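Setup Guides > Small Storage

4. Fitting the drawer stops

1. Empty the drawer and pull it out to the last 50 mm of travel.
2. Lift the front slightly and slide the drawer free.
3. Press one Cinitus stop into each rear corner until it clicks.
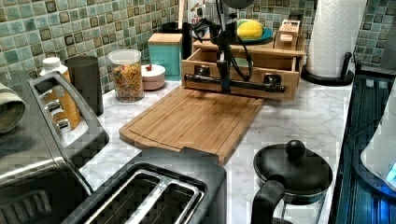 4. Refit the drawer and open it slowly. It should halt before the back edge shows.

Note: New stops feel stiff for the first 20 openings — do not oil them.

CAUTION: Do not load any drawer past 300 g per compartment. Units bought before December use the older stops, covered in section 13.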